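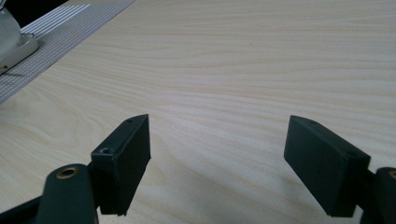
Stelanance cordless clippers, home use, three months in

Bought these in March after the old pair died halfway up the back of my head. Had to finish with the beard trimmer. Not a good look at work.

Quick background so you know where I'm coming from. I do my own hair every second week, number 2 on the sides, longer on top, and I do two boys as well. Thick hair on one, fine and flyaway on the other. No training at all. Used to run a corded Coppens and liked it fine until it started pulling.

What's in the box: clippers, charging lead, eight guards, little brush, tiny bottle of oil, a comb I've never used. No case. At this price there should be a case. I keep mine in an old pencil tin, guards rattling round in the bottom.

Cutting. Good. Better than I expected on the thick hair, goes through first pass on most of it if you keep the speed slow. Went too fast the first time and left a stripe over the ear, my fault. On the fine hair you need to go over it from a couple of directions, and the cowlick at the crown still needs scissors. Neck line with no guard is clean, no nicks so far. Taper lever has a nice firm click to it. The Coppens lever used to creep while you were cutting and you'd end up with a fade you didn't ask for.

Guards are the weak spot. The short ones clip on tight. The two longest ones have a bit of wobble and one came off in the middle of a cut, luckily going up and not down. Push till you hear it snap, then push again. The numbers are moulded in the same colour as the plastic so you can't read them in bathroom light. I put a dab of white nail polish on each, works a treat.

Battery. I get 3 full haircuts out of a charge and usualy part of another. No warning when it's getting low, the light goes red and then you've got maybe a minute. You can run it off the lead but the lead is short. My power point is on the wrong side of the mirror so I end up standing sideways. Would pay extra for another metre of cord.

Noise, fine. Lower hum than the old one. Younger boy used to flinch the whole way through and now he'll sit for it if there's a show on.

Weight is 251 grams on the kitchen scales without a guard. Feels right in the hand, a little heavy by the time you're on the second kid. Gets warm near the blade but never hot enough to stop.

Cleaning. Blade lifts off for brushing out, no screwdriver. Oil it every time. I skipped a few and it got loud, oiled it, went quiet again. The bottle that comes with it lasts about five minutes so get a proper one. I use the Plesia stuff, no smell, doesn't drip everywhere.

Ordering was okay. Came from the Karnonton warehouse, box a bit squashed, contents fine. Replacment blades are listed on the site but were out of stock both times I looked, which bugs me a bit. Emailed, got a reply the next morning saying they'd be back "soon". Still waiting.

Would I get them again? Yeah, for the cutting. Not if you mostly use the long guards, try a pair in the shop first if that's you. Paid for themselves pretty quick with three heads in the house.

4 stars. One off for the guards and the cord.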